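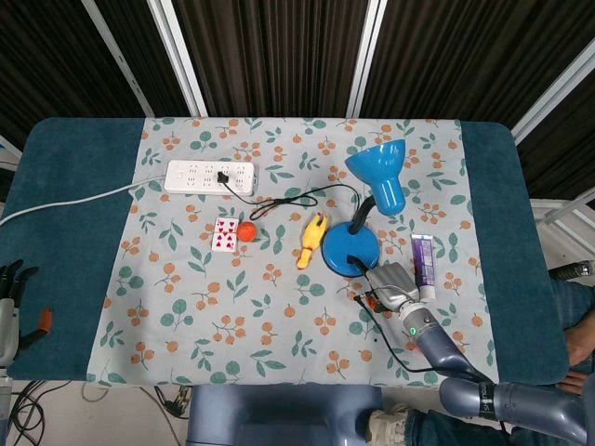

A tablecloth with a pattern of orange berries and green leaves.

Stirodby supper club brings the soup pot back for November

The Stirodby supper club is cooking again, and if the first evening of the new season is anything to go by, there will be plenty of people going home with a tub of leftovers under one arm and a recipe scribbled on the back of an envelope.

The club, which meets in the long room behind the old Prevus bakery, has given the whole of November over to vegetables. Seventy-four people sat down to the opening supper, which began with a squash and white bean soup and went on, by way of a great deal of bread, to roasted beetroot with lentils, a warm cabbage salad with toasted seeds, and baked pears.

Hui-mei Ko, who plans the menus and does most of the shopping, said she had wanted to start with food that people could make again at home without hunting for anything special. "Everybody has had a squash sitting on the side and wondered what to do with it," she said. "You can roast it with the skin on, you know. It goes lovely and soft and you save yourself all that peeling, and your wrists will thank you for it."

Her soup starts with the squash cut into wedges and roasted with a whole head of garlic until the edges catch. The soft garlic is squeezed out of its skins and goes into the pot with the squash, a couple of tins of white beans and enough vegetable stock to loosen it all, and then half is blended and half left chunky. A spoonful of chopped sage fried in olive oil goes over the top (do make more than you think you need, as it disappears at an alarming rate).

The cabbage salad was the work of Ákos Antal, who grew up eating cabbage in every form going and is very keen that the rest of us should catch up. He shreds it finely, turns it in a hot pan with caraway for barely two minutes, and dresses it with cider vinegar and a little mustard while it is still warm. Several people at the far end of the room asked for thirds, and one of them got it.

Much of the veg comes from the growers at Wustar, on the other side of the valley, where Fung-ping Yang has had a very good year for roots and a rather poor one for leeks. She brought along a crate of purple carrots on the first night, and they were eaten raw with a walnut dip before anyone had properly taken their coat off. There is talk of roasting the next lot, if they last that long!

Since it began, the club has served 2,406 suppers, all of them cooked in the same modest kitchen with its three ovens, one of which runs hot and is kept for bread. Places at the long tables are limited to 98, and the next two evenings are nearly full already, so it is well worth putting your name down early. The sheet is on the counter at the Cheung grocery, next to the till, and there is a second sheet for anyone who would like to come along in the afternoon and help with the chopping.

Coming up are a mushroom and barley stew, a big tray of stuffed peppers with herby rice, and a curry of cauliflower and chickpeas from Tzu-hsuan Lam, who has promised to keep it mild and put the chilli in a bowl on the side for the brave.

Doors open at half past six and supper is at seven. Bring your own bowl and spoon if you can, and a lidded tub for the leftovers.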